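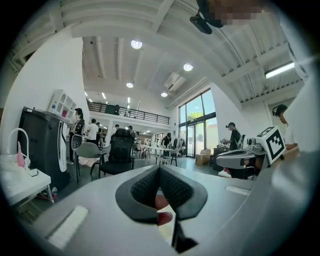 Gorolham Property Support
Ticket 500-22: Ceiling lights, large studio
Status: Open, waiting on parts
Priority: Normal
Opened: Oct 1, 2022
Location: Stougaard building, large studio

Problem as reported
One of the round ceiling lights in the large studio flickers for a few minutes after the wall switch is turned on. It then settles, but comes up dimmer than the other round ones. The long fluorescent fixture is on a separate switch and works normally. A faint buzz can be heard when the round lights are on and the long one is off.

The same round light was reported in July. That ticket was closed after the lamp was changed.

Log

Entry 1, tenant
Flicker is worst first thing in the morning. We have tried turning the switch off, waiting a minute, and turning it on again. Sometimes the second try is clean, sometimes not. No breaker has tripped.

Entry 2, support
Please leave the round lights on for a full hour and note whether the flicker comes back. Please also check whether the buzz comes from the fixture or from the wall switch. Do not open the fixture or climb up to it.

Entry 3, tenant
Left on for an hour. Flickered for the first 7 minutes, then steady. The buzz is overhead. Nothing from the switch. With the long fixture also on, the buzz is still there but harder to hear.

Entry 4, support
Site visit booked. The ceiling is too high for the stepladder kept in the building, so we are bringing the platform lift. Please keep the floor under the light clear and leave the double doors unlocked.

Entry 5, technician
Power off at the panel, fixture opened from the lift. Lamp is the Clulora type fitted in July and is seated correctly. Swapped it with the lamp from the next round light over. Flicker stayed with the original fixture, so the lamp is fine.
Checked supply at the fixture: normal and steady. Tightened one terminal screw that was slightly loose. Flicker was shorter on the next start but did not go away.
Driver is a Trinard unit and is warm to the touch soon after start. The buzz is coming from it. Driver needs replacing. Lamps put back where they were.

Entry 6, tenant
Is the room OK to use in the meantime? We have it booked most days.

Entry 7, support
Yes. Use the long fixture and the other round lights. The technician has disconnected the bad one and capped the wires, so it will stay dark when the switch is on. If any of the others start to flicker, add a note here and do not open a new ticket.

Entry 8, support
Replacement driver ordered. We asked for a second one to keep on the shelf, as the round fixtures were all put in at the same time. The return visit will need the lift again and the power off in the studio for part of a morning. We will post the date in this ticket when the parts arrive.

Next action: support to confirm delivery and book the lift.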